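4.2 State handling in the Tarenstead client

5 min read

The Tarenstead client was first written with each component keeping its own copy of the data it needed. By the time we began this study it had 183 components, and 14 of them held some version of the same user record. Updates reached these copies in no fixed order. A name changed on the settings page could still show its old value in the header until the next full reload.

We moved the shared data into a single store built with Pasen, a small state library that allows changes only through named actions. Components read from the store through selectors and no longer write to each other. Local state was kept for things that matter to one component only — open menus, half-typed form fields, scroll position. The move was done one feature at a time, starting with the item pages, and both systems ran side by side until November.

Running both caused most of our trouble. An action sent to the store had to be mirrored to the old services, and the mirror code was longer than either of the parts it joined. We logged 382 mismatches between the two, nearly all from effects that fired twice when a route was reopened.
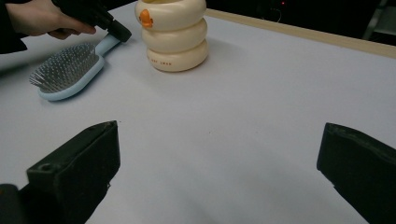
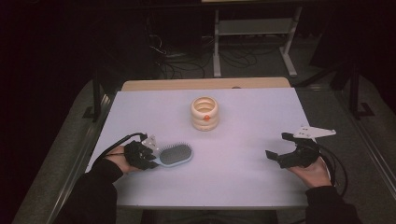
Figure 3. Hairbrush and gripper (first); stacked cup toy (second).

Jeanie Baxter objected to the order of the work, arguing that the router should have gone first, as the double effects would then have shown up in a day or two and the item pages could have been left alone until the store was stable. We agree in part. Moving the router first would have exposed the fault sooner, but it also touches every page, and we had no tests for the older ones.

Selectors were memoized by hand at first. On a list of 840 items this cut repeated work, yet it left stale results when a selector took an argument. Following a suggestion by Algirdas Bite, we replaced these with selector factories, so that each list row holds its own cached result. The factories are created when the row mounts and dropped when it is removed.

The remaining local copies are in the Honder import screen, which still reads from the old service and was left out of the measurements in Section 5.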